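Grivo adds hand-guided and remote teaching to its Vullex work cells

Grivo has released a teaching package for its Vullex line of small robot work cells. With it, an operator can show the arm a task either by moving it directly by hand or by driving it from a remote station. Both methods write to the same recording format, and a single task can mix the two.

The package went to existing customers in August as a software update with an optional hardware kit. Cells built before the current controller generation need the kit for remote teaching. Hand guiding works on any Vullex arm with joint torque sensing.

In hand-guided mode the controller compensates for the weight of the arm and whatever tool is mounted on it. The operator holds the arm near the wrist and moves it through the task at a normal working pace. Joint positions, gripper opening and wrist camera images are stored together on one clock. A foot switch starts and stops each recording, which leaves both hands free. A second switch marks a point in the recording where the operator wants the arm to pause during playback, for instance to wait for a signal from a feeder or a door.

Remote mode uses a smaller leader arm with the same joint layout as the working arm. The operator moves the leader, and the working arm follows. Gripper opening is set by a trigger on the leader's handle. Grivo recommends this mode for tasks where a hand on the arm would block the wrist camera or put the operator too close to a hot or sharp part. It also keeps the operator's own pushing and pulling out of the force data, a known problem with hand-guided recordings.

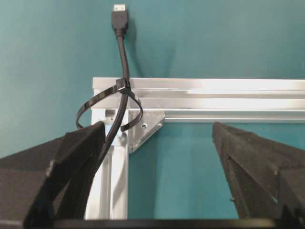

Cable handling was the first application Grivo used to develop the package, and it remains the hardest one in the test set. A cable does not hold a fixed shape, so a taught path that works with one piece may miss the next by more than the width of the fingers. The usual answer has been to add fixtures that force the cable into a known position. Grivo's approach is to record many short demonstrations with the cable in different starting positions and to train a motion policy on the full set.

For a standard routing task, the company asks for 90 demonstrations. Fewer can be enough for rigid parts. Integrators are told to vary the starting position of the cable and the lighting between recordings, and to keep failed attempts in a separate folder instead of deleting them. The training software can use the failed attempts to estimate when the arm should stop and call for help.

The Vukell software, which runs on a workstation beside the cell, handles review and training. It plots each demonstration as a set of joint traces with the wrist video alongside. The operator can trim the start and end, discard a recording, or split a long one into steps. Trimming matters more than new users tend to expect. Long idle periods at the start of a recording teach the arm to hesitate, and in early trials this was the most common cause of slow playback. Vukell now flags any recording in which the arm is still for more than 2 seconds before the first motion.

Training for the routing task takes 11 hours on the workstation supplied with the kit. The cell can keep running existing programs during that time, as training does not use the robot controller. Finished policies are transferred over the local network and are checked against the cell's speed and workspace limits before they can be enabled. Those limits are set in the safety controller and cannot be changed from Vukell.

Diekmann, an integrator that builds test and assembly stations for control cabinet makers, has been running a pre-release version on one line. The station uses a single arm to place and route short cable runs in open aluminum frames. According to Diekmann, technicians with no robot programming background were recording usable demonstrations by the end of their first shift. Setup of the leader arm took longer than planned. The leader and the working arm have to be brought to matching joint positions before they are linked, and the first version of that procedure relied on the operator lining up the joints by eye. The release version guides the operator joint by joint and refuses to link until every joint is within tolerance.

Diekmann also reported that remote operators had trouble judging depth from the wrist camera alone. When the gripper closes on a thin object, the fingers hide part of the view at the moment it is most needed. The release adds support for a second, fixed camera, shown next to the wrist view on the operator's screen. Both streams are recorded by default, and either can be left out of training.

The package has limits. Force feedback to the leader arm is not included, so an operator driving the arm remotely feels no resistance when the gripper touches a part. Contact force is shown as a bar on the screen, with a tone when it passes a set level. Grivo says feedback is in development but gave no release date. Policies trained on one gripper do not carry over to another finger shape without new demonstrations. Changing only the finger pads may be acceptable, but Grivo advises a test run at reduced speed first.

Recordings stay on the customer's workstation unless the customer chooses to export them. The export format is documented and includes the raw camera frames, joint states and gripper commands, so the data can be used with outside training tools. Grivo does not support policies trained outside Vukell, though they can be loaded in a restricted mode with lower speed limits.

The hardware kit contains 31 items, including the leader arm, its table clamp, both foot switches, the fixed camera and all cabling. The cell must be powered down for installation. Customers who need only hand guiding can order the foot switches separately.

Grivo will hold an online session for integrators on Thursday, covering leader arm setup, recording practice and the review tools in Vukell. Registration is through the customer portal, and the session will be recorded for registered users.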